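Clearing a desk is still a hard chore for a machine. I keep a list of household jobs and mark each one when I believe a robot could do it unattended, in a home it has not seen before. After 27 entries, vacuuming is the only one marked without conditions.

The trouble with a desk is that most of what's on it belongs there. A mouse stays. A sheet of paper may stay, or go in a drawer, or go in the recycling, and its shape gives no clue. Cables are worse – they are attached to other things, and a pull in the wrong place moves all of them. 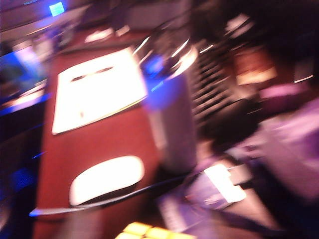 Speed is the second problem. Rekha Mudaliar and I timed ourselves tidying a desk of 40 items, and the slower of us took 8 minutes. A machine that spends 30 seconds per item needs 20, assuming no retries. I would accept that overnight. I would not accept a tipped glass next to a keyboard, and any fair test has to include that risk.

Lighting matters too. Polished wood returns a second copy of every bottle standing on it, and colored light shifts the white balance enough to upset a color-based detector. People work around both without effort.

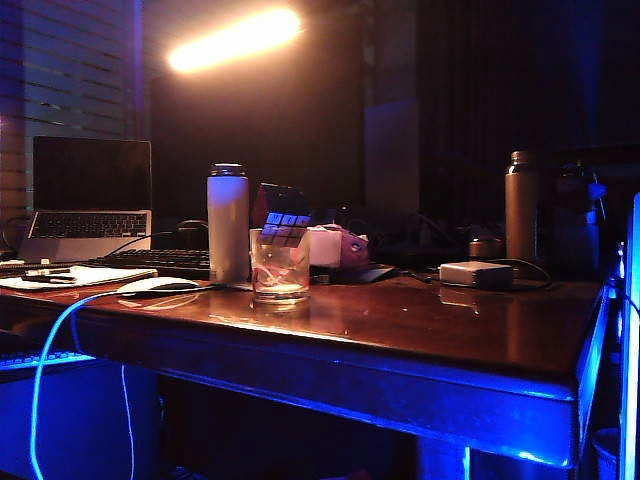
Prirnitz Home Automation Club – Methods Group

My current scoring is simple. One point for each item that ends up where the owner wants it, minus five for a spill or an unplugged cable. Chih-ming Huang thinks five is too lenient. I'm leaving it there until we have run the dishes and laundry entries under the same rules.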